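Skip to content
Home » News » Local » Bedding drive short on mattress protectors, pillows still coming in
Local
Dec 24, 2019 | Clorkach Newsdesk | 2 Comments

Bedding drive short on mattress protectors, pillows still coming in
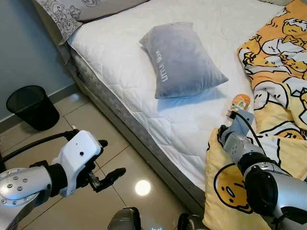 Clorkach's winter bedding drive closes tonight at 6 p.m. and organizers say they still need 60 mattress protectors, any size, before the last beds can be made up.

Blankets are not the problem. Plenty of those – kids' prints mostly, bright yellow ones with cartoon characters, fleece throws, crib covers. Quilts too. The drive has taken in 1,745 items since the start of December, well past last year's total, and the shelves at the Sepúlveda Street drop-off were full by Monday lunchtime.

What's missing is the plain stuff. Quilted protectors, fitted sheets, pillowcases in pairs.

Each bed gets a protector, 2 pillows and at least one blanket. Nothing has to match. A gray plush pillow with lettering sewn on it can go next to one in a paisley case and that's fine, organizers said, as long as both are clean and have kept there shape.

A total of 300 beds are on the list this year, in family apartments on the north side and in the Stulon building, where heating work ran over and several units opened late. Most were made up over the weekend. The rest get done tonight and early tomorow.

Atix, the laundry on the corner across from the drop-off, is washing anything that comes in used, no charge. Bags should be tied and marked with the bed size if you know it. Twin and full are needed most. King size hard to place – call first.

Not accepted: electric blankets, feather pillows, anything with a rip in it. Mattresses no longer being taken, no room to store them.

Drop-off is at the side door, Sepúlveda Street, open until 6 p.m. Parking out front is limited to 15 minutes. Items left outside after closing will not be picked up until Thursday and rain is expected.

Anyone who signed up for a bed and has not had a call should go to the drop-off desk before closing and bring the pink slip.

Filed under: Local, Clorkach, Holidays
Previous: Bus times for the holiday
Next: Stulon heating work finished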